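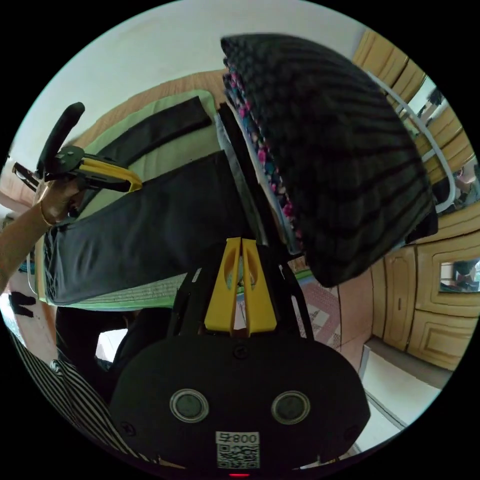

4. Fitting eyelets to knitted and printed fabric

Eyelets are set with the hand pliers, and the cloth is prepared in the same way whether it is knitted or woven. Work on a flat surface with enough room to lay the whole piece out. Ribbed or textured knits, such as the dark grey piece with diagonal stripes, stretch more than a printed cotton and need a backing patch under every eyelet. Hold the pliers by the handle and keep your fingers clear of the jaw. Take off loose bracelets and rings first, including thin ones like the gold bracelet shown, as they can catch in the stitches.

4.1 Preparing the fabric

1. Lay the fabric face up and smooth it by hand. Do not pull a knit to make it lie flat.
2. Mark each eyelet position with tailor's chalk.
3. Cut a backing patch for each mark and tack it to the wrong side.
4. Where a floral or other patterned strip is to be joined to a knit, sew the join before setting any eyelets.

Note: On a ribbed knit, place the mark in the channel between two ribs.

4.2 Setting the eyelet

1. Punch the hole through the fabric and the patch together.
2. Push the eyelet through from the face side.
3. Turn the work over and place the washer on the eyelet, curved side up.
4. Close the pliers over both parts and squeeze once, firmly.
5. Open the pliers fully before moving the fabric away.

Caution: Do not squeeze a second time at an angle. The rim may split and cut the yarn.

4.3 Checking

Run a fingertip round the back of the eyelet. If the rim is rough or the eyelet turns in the cloth, remove it and start again with a new eyelet and patch. Snip any broken yarn ends and secure them with 2 small stitches.

Replacement eyelets for knits are sold by Jovano in packs under part number 514. Washers are included.

Section revised by Els Jansen, Monday, March 17, 2025.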